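Cell notes: camera tilt on the Grurkalix simulation cell

The dual-arm cell at the Henríquez site runs in two halves. The physical robot stands in bay two, and its simulated twin runs on the Fellance workstation beside it. Operators rehearse kitchen tasks on the twin before they load them on the arms. Both halves need upkeep, and this month most of the hours went to the simulated one.

The job was opened as a grasp fault. On the twin, the left gripper was closing short of small objects on the counter while the right arm passed its checks. The joint calibration file was the first suspect and was reloaded from the March backup with no change in the result. Joint zeros were then read back one at a time and compared with the values stored in the controller. All of them matched.

The fault was in the head camera mount. The twin stores the mount as a chain of three transforms: torso to neck, neck to bracket, bracket to lens. A Morico update to the scene package had replaced the bracket model, and the new model came with its own roll offset. Our configuration still carried the old offset, so roll was applied twice. Anything that took its target from the head view inherited the error. The joint checks do not use the head view, and for that reason they stayed clean.

Roll is easy to miss in the standard test room, which has plain walls and no furniture. The kitchen room has a window, a counter edge and floor planks, and gives the eye more to measure against. All view checks have been moved there. 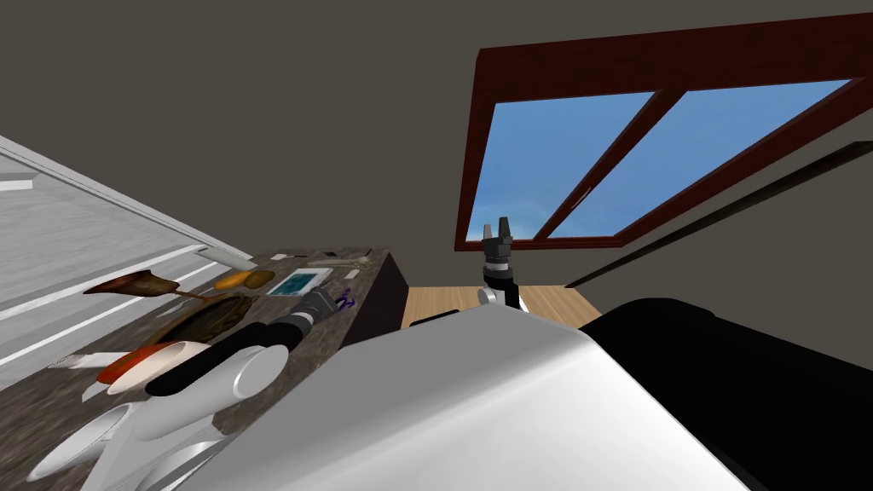
Head view in the kitchen room, simulation. Left gripper over the counter, right gripper raised in front of the window.

To check a view for roll, park the right arm with its fingers up and bring the left gripper over the counter. Turn off the overlay. Compare the counter edge and the window frame with the bottom border of the viewer. Write down the roll value from the configuration panel before touching anything, then open the transform tree and expand the bracket entry. If a roll figure is listed under both "model" and "mount," the offset is doubled. Clear the one under "mount" and leave the model alone, as the next scene update will overwrite it anyway.

After the change, restart the renderer. A scene reset is not enough. The renderer caches the lens transform at launch and will go on using the old one until the process is stopped. Two of us lost most of a morning to this.

Once the renderer is back, run the reach test with the small-object set. The set currently includes a spoon, a spatula and two potatoes, and it should be left as it is so that results can be compared from month to month. The full test is 72 reaches, split evenly between the arms. Let it finish even if the first few look good. Short closures on the old configuration were scattered through the run and did not start until the left arm began working across its own forearm line.

Save the log under the cell name with the configuration hash in the file name. The corrected configuration is build 1674. Anything with a lower number should be treated as suspect for tasks that use the head view. Tasks that use only the wrist cameras are not affected and do not need to be run again.

Other items on the twin:

The left arm collision shell has been refitted. The old shell was loose at the black forearm segment and reported contact with objects that the arm was clearing. Warnings in the planner log with the code for "shell overlap" can now be taken at face value.

Renderer memory still climbs during long sessions. Restart after every 3000 episodes until Morico sends a fix. The counter is in the lower bar of the session window and does not reset by itself, so zero it by hand at each restart.

On the physical cell, the bracket screws on the head camera were checked at the same time. One had backed out slightly and was retightened with thread compound. The mount was then measured against the reference plate and was within tolerance. Finger pads on both grippers were changed on schedule. The emergency stop on the bay side was tested and logged.

Keep 20 minutes free at the start of the next shift for the camera check on the physical arms. The reference plate is in the second drawer of the Fellance bench, and the key is on the hook by the controller.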